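Clarport Upper School -- exam hall check, Tuesday
Checked by Amancay Montecinos

Fire exits clear: yes. The left-hand door sticks and needs planing.
Desks set out: 61, spaced to the mark. One wobbles and has been swapped.
Clock visible from the back row: no. Second clock requested from the office.

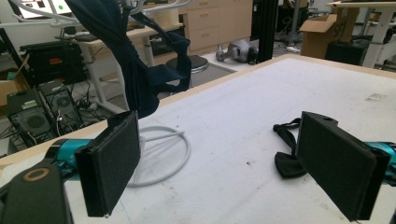

Lighting: two tubes flickering near the stage -- reported to Decha Srithong.
Access route for room 19: ramp in place, handrail firm.
First aid box: plasters low, otherwise complete.

Recheck before the July resits.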